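Search this site Search

4.2 What the budget was for

The purchasing plan began, as these things do, with a spreadsheet drawn up by people who would not be using the equipment. It allowed for 3 hand-held grippers, one fixed arm and a line called "sundries", into which the finance office had put 500 pounds and a great deal of hope. Saranya Menon asked what the grippers would be picking up. The reply was "products", and we took it from there.

The packing bench at Giduvport handles phone cases – soft ones, hard ones, plain ones, and ones with pictures on that somebody must like. A plain soft case weighs next to nothing and bends when it is looked at sternly. Two vendors, Wikulance and Pada, quoted for grippers able to lift several kilos, a talent for which we had no use. What we needed to budget for was the part that touches the goods. In Figure 3 the two fingers press on the long side walls of an orange silicone case, with the clown design lying behind it to the left.
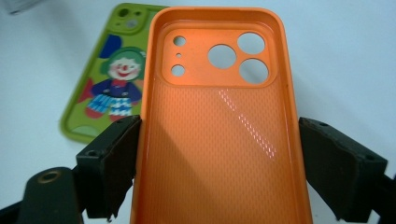 Figure 3. Side grip on a silicone case, open side up. The finger pads already show some wear.

4.3 Pads, spares and other small print

Neither quotation mentioned replacement pads. Przemysław Czerwiński rang both firms one Saturday, got through to one of them, and learned that pads were "a consumable", a word that means the price is on another page. We therefore moved pads out of sundries and gave them a line of their own, with 20 pairs in the first order. The finance office asked whether the fingers might be used more gently. We said we would raise it with them.

Spare fingers were harder to argue for. The Parsa scheme, from which half the money came, pays for machines and will not pay for bits of machines – a rule that favours buying a whole gripper in order to own its fingers. We costed this and found, to our mild shame, that it was the cheaper route under the scheme's own terms. One gripper was entered as a reserve unit.

Training was set at 15 hours for the whole bench and survived every round of cuts, chiefly by being listed under furniture until August.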